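Vula counting method

The Vula counting method, often just called Vula, is a way of teaching number sense to young children through grouping and regrouping everyday objects, with very little writing in the early stages. It is used mainly in primary schools and after-school clubs, and it is best known for its patient approach to place value, the idea that the same digit means something different depending on where it sits in a number. Teachers who like it tend to like it very much, and those who don't usually say that it is slow, which its supporters would cheerfully admit.

Origins

The method grew out of the classroom work of Kadri Mägi, a primary teacher in the small town of Lasine, who had noticed that many of her pupils could read out a number such as 726 perfectly well without having any clear feeling for how big it was. Some would say that the 7 was "just a seven", and a few thought the number was the same size as 7, 2 and 6 added together. Mägi began setting aside the first part of each morning for what she called bundling, in which children gathered beans, buttons or twigs into tens, and then gathered the tens into hundreds, talking aloud as they went.

Her notes were later tidied up and expanded by Normunds Kairys, who taught at the neighbouring school in Badden and had a great fondness for lesson plans. It was Kairys who settled the order of the stages, and who gave the method its name, taken from the street where the two of them used to meet to compare their week's work over rather a lot of tea.

Stages

The early stage has no written numerals at all. Children make bundles of 10, swap them, break them open again and describe what they have done in their own words. The teacher is asked to listen far more than to correct, and a child who makes a bundle of eleven is simply invited to check it with a neighbour.

In the middle stage the bundles are laid out on a mat with columns, and numerals are brought in as labels for what is already on the mat. Zero is given a good deal of attention here, as an empty column is one of the things children find hardest – they are often tempted to close the gap and carry on. Most classes spend six weeks on this part, though Kairys's plans allow for longer, and he was known to encourage it.

The last stage moves on to adding and taking away. Carrying and borrowing are taught as bundling and unbundling, using the same words the children have been using all along, and the written column method arrives only when the class can explain what each small carried digit stands for.

Materials

One of the pleasant things about the method is that it needs hardly any special equipment. Mägi was firm that schools should use what they already had in the cupboard, and that children should handle a mixture of objects so that they didn't come to think of ten as something belonging only to beans.

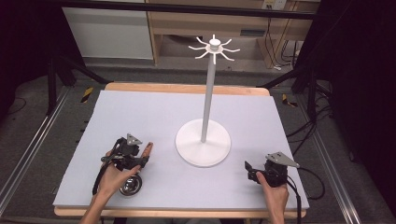 She did recommend that the objects be changed every so often, perhaps at the start of each half-term, and that families be asked to send in bits and pieces from home. Commercial sets have been sold from time to time, some of them very handsome, but they have never been a required part of the method, and the teacher's guide still opens with a page on collecting and storing oddments.

Reception

Sigita Eglītis, writing for fellow teachers, praised the way Vula lessons give quieter children something to do with their hands while they gather their thoughts. She also felt that it helped parents, many of whom had learned to carry and borrow as a sort of trick and were rather pleased to find out at last why it worked.

Ojārs Strazds was more doubtful. He argued that quick learners could become bored in the early stage, and that the guide gave teachers too little help in deciding when a child was ready to move on. Later versions of the plans answer this in part by letting two stages run side by side in the same classroom – an arrangement that takes some organising, but which is now fairly common in larger classes.

See also

Place value
Number sense
Column addition
Ye number mats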